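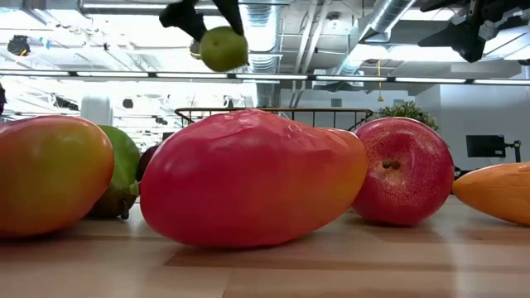

Green fruit, on its way somewhere.

Gralusbridge Fruit Share: your questions

What do I get?
A weekly box of fruit, picked by us and not by you. Fussy eaters may list two dislikes. One member listed 31, and we wished her well.

What does it cost?
Membership is free for the first month, then we send a bill like everybody else. We have 170 members and room for a few more.

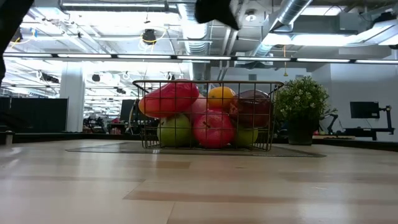

Collection and delivery

Where do I collect my box?
From the side door of the Tolentino hall, between 4pm and 6.30pm. The front door is for the choir, who are protective of it.

Can you deliver?
Yes, within Gralusbridge, if there are no more than two flights of stairs. Our driver's knees set this rule.

My pears are rock hard. Is that normal?
Quite normal. Leave them in a bowl and check daily – they ripen at night, usually while you're away.
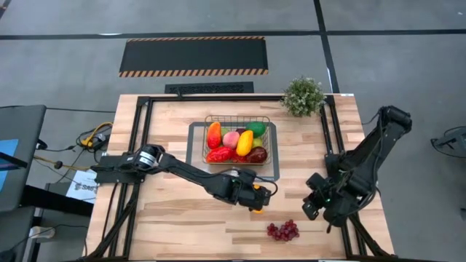 How do I pause my box while I'm on holiday?
Email Jocelyn Dela Peña by noon two days before collection, with the dates you'll be gone. She replies to everything, sometimes briefly.

Can I return the empty box?
Please do. We bought 100 of them in February and would like to see them again.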